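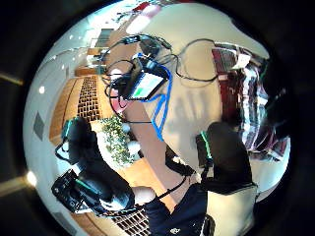 Zuletzt geändert: 20. Mai 2023

Gruvumix Erfassungsset — Häufige Fragen

Diese Seite richtet sich an Betreiber und Kaufinteressenten des Gruvumix-Sets. Für Lizenzfragen zur Auswertesoftware Cao gilt das getrennte Dokument im Kundenbereich.

Wofür ist das Set vorgesehen?

Gruvumix zeichnet Handhabungsabläufe auf, die ein Mensch mit handgeführten Einheiten vormacht. Die Aufzeichnungen werden in Cao zeitlich abgeglichen und als Trainingsdaten für Greiferarme exportiert. Eine Steuerung von Robotern in Echtzeit ist mit dem Set nicht möglich und auch nicht geplant.

Was gehört zum Lieferumfang?

Kopfeinheit mit Smartphone-Halterung, zwei Sensorhandschuhe, zwei Handeinheiten, Kabelsatz, ein Satz Markertafeln, Transportkoffer. Das Smartphone ist nicht enthalten. Eine Liste der freigegebenen Modelle liegt dem Angebot bei. Andere Geräte lassen sich meist mechanisch einspannen, die Aufnahme-App startet darauf aber nur im Testmodus und speichert keine Daten.

Muss ich die Handschuhe tragen?

Für die Betriebsart »Zweihändig« ja. In der Betriebsart »Nur Einheit« werden Fingerdaten nicht aufgezeichnet, die Handschuhe können dann im Koffer bleiben. Die Exportdatei enthält in diesem Fall leere Spalten für die Fingergelenke. Wer die Daten mit eigenen Skripten einliest, sollte das berücksichtigen.

Gibt es die Handschuhe in mehreren Größen?

Ja, in zwei Größen. Größe 1 ist Standard, Größe 2 wird auf Wunsch ohne Aufpreis geliefert. Ein nachträglicher Tausch ist innerhalb von 17 Tagen nach Lieferung möglich, sofern das Innenfutter unbeschädigt ist.

Wie verlege ich die Kabel?

Kabel der Kopfeinheit nach hinten über den Scheitel führen und am Clip befestigen. Zwischen Handeinheit und erstem Befestigungspunkt muss so viel Länge bleiben, dass der Arm vollständig gestreckt werden kann. Lose Schlaufen vor dem Smartphone stören die Aufzeichnung nicht, verdecken aber die Statusanzeige. Eine Funkversion der Handeinheit ist in Entwicklung — ein Termin steht nicht fest.

Darf ich das Set in möblierten Räumen benutzen?

Ja. Pflanzen, Vorhänge und Mobiliar sind zulässig und für viele Datensätze erwünscht. Problematisch sind große spiegelnde Flächen und Personen, die durch den Aufnahmebereich gehen. Bodenroste und Schwellen vor der ersten Sitzung auf Stolperstellen prüfen: Der Blick nach unten ist mit aufgesetzter Kopfeinheit eingeschränkt.

Wie viel Speicher belegt eine Sitzung?

Unsere Referenzsitzung mit beiden Handeinheiten umfasst 1.263 Einzelsequenzen und passt in der Standardauflösung auf den mitgelieferten Datenträger. In der hohen Auflösung muss zwischendurch übertragen werden. Cao meldet sich, sobald weniger als 10 Prozent frei sind, und bricht bei vollem Datenträger die laufende Sequenz ab. Abgeschlossene Sequenzen bleiben erhalten.

Kalibrierung und Marker

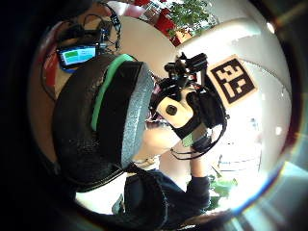 Stand dieses Abschnitts: März, Rev. 2

Wozu dient die Markertafel an der Wand?

Sie legt den gemeinsamen Bezugspunkt für Kopfeinheit und Handeinheiten fest. Zu Beginn jeder Sitzung wird jede Handeinheit einzeln mit dem Objektiv vor die Tafel gehalten, bis die App den Vorgang quittiert. Ohne diesen Schritt werden die Spuren zwar gespeichert, lassen sich in Cao aber nur relativ zueinander darstellen.

Wo soll die Tafel hängen?

An einer festen, ebenen Wand, in Reichweite des ausgestreckten Arms. Türen und Stellwände scheiden aus. Der helle Rand gehört zum Marker und darf weder abgeschnitten noch überklebt werden. Die Drehlage der Tafel ist beliebig, sie darf während einer Sitzung nur nicht verändert werden.

Die Wand ist weiß und stark beleuchtet. Ist das ein Problem?

Weiße Wände sind unkritisch, direktes Gegenlicht nicht. Liegt ein Fenster oder eine Leuchte im Blickfeld der Handeinheit, kann der Kontrast im Markerfeld so weit sinken, dass die Erkennung aussetzt. Abhilfe: Belichtung in der App fixieren oder die Tafel an eine andere Wand hängen. Glänzende Laminierfolie ist für eigene Ausdrucke ungeeignet.

Kann ich Marker selbst drucken?

Ja. Die Vorlagen liegen in Cao unter »Zubehör«. Druck ohne Skalierung, danach Kantenlänge nachmessen und den gemessenen Wert eintragen. Die Software übernimmt sonst das Nennmaß, und alle Abstände in der Exportdatei sind um denselben Faktor falsch.

Die Kalibrierung schlägt wiederholt fehl. Was prüfe ich zuerst?

Objektiv reinigen. Steckverbinder an der Handeinheit auf festen Sitz prüfen. Klemmen und Halterungen nachziehen, ein gelockerter Arm verschiebt die Optik gegenüber dem Gehäuse. Bleibt der Fehler bestehen, Protokolldatei exportieren und an den Support senden.

Muss ich nach einer Pause neu kalibrieren?

Wenn die Kopfeinheit abgesetzt wurde, ja. Beim reinen Ablegen der Handeinheiten genügt es, die Tafel einmal kurz anzuvisieren. Cao vergleicht die Werte und fordert nur bei Abweichung eine vollständige Kalibrierung.

Wartung, Miete, Support

Wie reinige ich das Polster der Kopfeinheit?

Schaumstoff mit leicht feuchtem Tuch abwischen und an der Luft trocknen lassen. Keine alkoholhaltigen Mittel, sie lösen die Verklebung. Bei wechselnden Trägern empfehlen wir Einwegauflagen (nicht im Lieferumfang).

Kann ich das Set mieten?

Ja, ab Lager Grultatach. Die Mindestmietdauer beträgt 10 Tage, Versandtage werden nicht gerechnet. Mietsets werden mit fertig eingerichteter Aufnahme-App und zwei Markertafeln ausgeliefert. Bei anschließendem Kauf wird eine Monatsmiete angerechnet.

Was passiert mit den Daten auf einem zurückgegebenen Mietset?

Der Datenträger wird nach Eingang gelöscht, eine Sicherung legen wir nicht an. Vor der Rücksendung also übertragen und die Vollständigkeit in Cao prüfen. Auf Wunsch stellt Prestden eine Löschbestätigung aus.

Sind Dritte auf den Aufnahmen zu sehen?

Das hängt vom Aufnahmeort ab. Die Weitwinkeloptik erfasst mehr vom Raum, als der Träger selbst im Blick hat. Die Einwilligung aller Anwesenden einzuholen ist Sache des Betreibers. Cao bietet eine automatische Unkenntlichmachung von Gesichtern, deren Ergebnis von Hand nachkontrolliert werden muss.

Wer beantwortet weitere Fragen?

Technischer Support Prestden, Rosalind Escobedo. Bitte Seriennummer der Kopfeinheit, App-Version und Protokolldatei angeben. Anfragen ohne Protokolldatei werden bearbeitet — es dauert aber länger.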